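White goods finish

White goods finish is the pale, high-gloss coating applied to household surfaces such as appliance tops, cabinet doors, shelving and table panels. The term covers several unrelated materials that look alike once installed, including baked enamel, powder coat, lacquer and plastic film. Care and repair depend on the material, so identification normally comes first.

Composition

Baked enamel is a glass layer fused to steel. It is hard and resists heat, but it chips when struck. Powder coat is a cured resin, softer than enamel and less likely to chip. Lacquer is sprayed in several coats and polished between them. Film is bonded to a board core under heat and tends to lift first at corners and cut edges.

Gloss

Gloss is measured by the share of light a surface returns at a fixed angle. High-gloss whites show dust, smears and fine scratches under a low lamp more readily than satin whites do. White pigments also differ in undertone. Two panels sold under the same color name may lean blue, green or yellow when set next to each other, and the difference increases as resins age. Noémie Zacharias, in a handbook for the furniture maker Willwood, sorted 249 white samples into 10 undertone groups and advised fitters to take adjoining panels from one batch.

Seams and marks

Joints between panels collect grease and fine dirt, which darken the line over time. Cleaning is done along the joint with a soft brush, then across it with a damp cloth. Abrasive pads dull the gloss permanently.
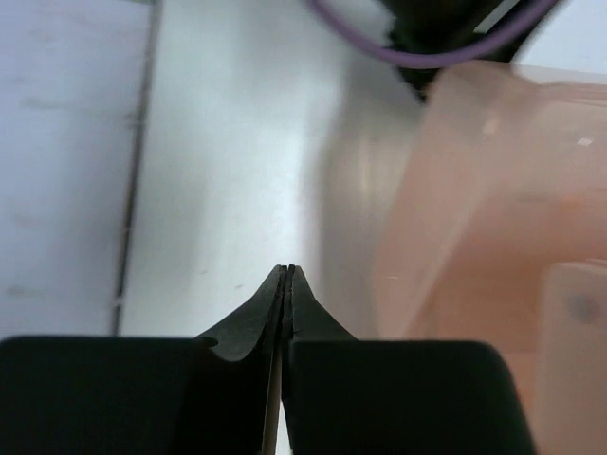 Surface marks are classed as deposits, stains or defects. A deposit sits on top of the coating and can be wiped or lifted away, a stain has entered it, and a defect is a pit or chip in the coating itself. Small dark marks, such as the short faint dash and the slanted speck on the glossy white surface here, cannot be assigned to a class by sight alone. The usual test is a damp cloth, followed by a fingernail drawn lightly over the spot. A mark that remains and feels level is treated as a stain; one that catches the nail is treated as a defect.

Repair

Chips in enamel are filled with touch-up paint in 3 thin coats. Lifted film can be pressed back with contact adhesive if the core is dry and sound. Swollen board is replaced.

See also: Enamel; Lacquer; Powder coating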